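Sorting and Putting Away Small Objects on a Shared Worktable
Project report, Design for Everyday Work
Irja Kettunen and Sointu Turunen

212 shares | 4 comments

1. Background

Our course asked each pair to pick a shared surface on campus and study how it gets messy and how it gets cleared. We picked the long wooden table in the Tikkanen workshop. It is used for small repairs, for 3D printing cleanup, and on some afternoons by the child care group from next door, so tools and toys end up on the same boards.

The table belongs to no single course. Anyone who signs in can use it, and the sign-in sheet for November had 34 names on it. The rule on the wall says to leave the table clear. It does not say where things should go, and we think most of the trouble comes from that.

2. What we wanted to find out

We had two questions. First, which kinds of objects are left behind longest? Second, does a fixed home for each object make people put it away sooner? We also wanted to know if a container with a picture on it works better than a plain one, but we ran out of time for that part and only have a few notes.

3. Setup

We used the table as it was and did not sand or oil it. The wood is light and the grain is easy to see, so dark objects stand out on it and pale ones less so. We kept to small things that can be picked up with one hand.
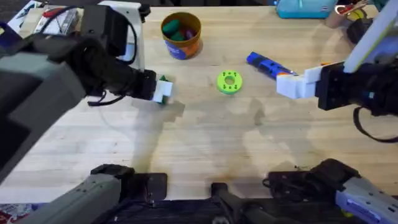
Objects were placed in an arc toward the far side so that the near side stayed free for working. We changed the layout between rounds but kept the same rule: nothing stacked, nothing touching the edge. Sointu set up each round and Irja kept the log. The log was a Kirkex spreadsheet with one line for each time an object was moved. At the end it had 647 lines. We removed the practice rounds and were left with 446.

We sorted the objects into three groups.

Tools. These have an obvious owner or drawer. People recognize them and know roughly where to return them.

Toys. These come with their own container, and the container says what belongs in it.

Parts. These are printed pieces, rings, brackets and offcuts. They have no name that everybody uses and no drawer.

4. Results

Toys were put away first in most rounds. The toy vegetable barrel did well because it stays on the table and the opening is wide. People dropped things into it without being asked, including things that did not belong there. We found two erasers and a hex key in it on Thursday.

Tools came second. The slow step was deciding between the drawer and the charger shelf, and some people set a tool down again while they thought about it.

Parts came last by a wide margin. The green ring was the worst case. It was picked up often, turned over, and put back on the wood. 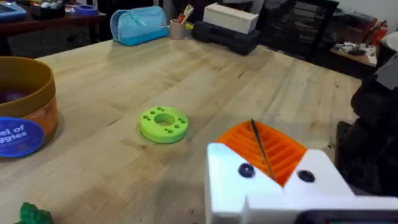
Figure 2. The green ring on the table, with the toy barrel at left.

When we asked people why they left it, the usual answer was that it might be somebody's homework. Others thought it was a spacer or a jar lid. Since it lies flat and takes up little room, it was also easy to work around. Larger parts were moved to the windowsill, so we counted them as moved but not as put away.

5. Second round with a parts tray

For the second half we added a shallow Zutard tray marked PARTS and put it on the shelf behind the table. The tray helped, but less than we expected. Things left near the back of the table went into the tray. Things left near the front mostly stayed.

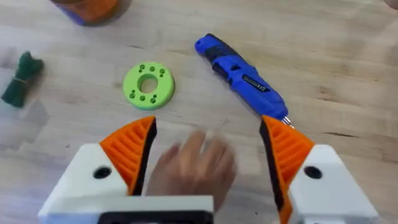
Tools and parts lying close together were treated as one job. If a screwdriver was next to a printed part, people assumed someone was in the middle of assembling something and left both alone. Once the tool had been returned, the part was moved sooner. We did not plan for this and our log only records it in the remarks column, so we can't give a good figure for it.

6. Problems

Our rounds were short. The same people came back several times and learned what we were watching. We also changed the tray's position once when the Cedau cabinet was delivered and the shelf had to be emptied. Those rounds are included.

7. Suggestions

Put the parts tray on the table itself, on the left where the barrel usually stands. Give every printed part a strip of tape with a name and a week number. Return tools before sorting anything else. A second tray would cost little, and the report limit of 1,000 words does not leave room for the drawing, so ask us for it.

Comments (4)

mlk_workshop: The windowsill thing is so true. There are still brackets there.

Pia: Did you try a clear tray? We had better luck with those in the textile room.

Sointu Turunen: Not yet, we only had the one.

r.h.: The hex key was mine, thanks.

This site uses cookies to remember your settings. Accept | Manage choices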